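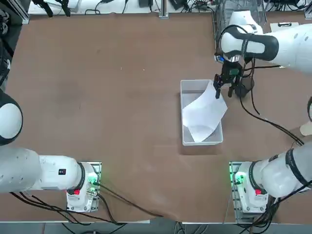

Farzana Siddiqui wants the right gripper's finger pads changed every 1,000 cycles, where our plan had them changed on wear alone. We have taken up her interval for the Escombe cell.

Status at 7 March 2024:

Both arms were re-zeroed after the move to Narnamgate. The right arm needed it twice — the first zero was taken with a mounting bolt under torque.

Pads on the right gripper were replaced at 433 cycles. One had a nick, and sheets were slipping at the corner.

Cables still run loose over the table on both sides. Loureiro has quoted for clips and sleeving, some 8 working days from order.

Still open: the spare gripper from Zindel. We ask that the remaining parts money be carried over to August to cover it.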